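Ticket 646 – Recipe scaling gives wrong amounts after July update
Product: Breva meal planner
Opened by: Garnet Charbonneau
Assigned to: Sudheer Alva
Status: Resolved

Garnet Charbonneau
First off, I love this app and use it every single day! But since the July update my fruit salad recipe has gone haywire. It's saved for 4 servings and calls for 585 grams of fruit. When I scale it to 8 I should get 1,170, and Breva gives me 1,150. Going back to 4 doesn't fix it either – the shopping list stays at the bigger number until I close the app.

Sudheer Alva
Thanks Garnet, great report! I got the same result on my first try. Could you tell me whether the recipe was typed in or imported, and which units you have set?
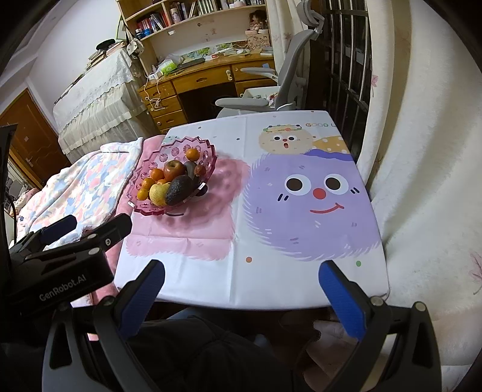 Garnet Charbonneau
Imported from my old Cuevas account, grams everywhere. I typed the same recipe in fresh last night and that copy scales perfectly, so maybe the import is the culprit?

Sudheer Alva
You nailed it! Imported recipes keep a hidden ounce value, and the scaler was rounding that and converting back to grams. The stuck shopping list is a separate bug with the cache. Both are fixed in build 2 of the beta. After updating, open the recipe, tap Edit, then Save, and the hidden value gets cleared out.

Garnet Charbonneau
Updated and it works beautifully – 1,170 on the nose, and the list drops right back when I go down to 4. I ran my soups and the big chili through it too and they all came out right. Thank you so much!

Sudheer Alva
Wonderful! Closing this one. The fix goes out to everyone in the next regular release.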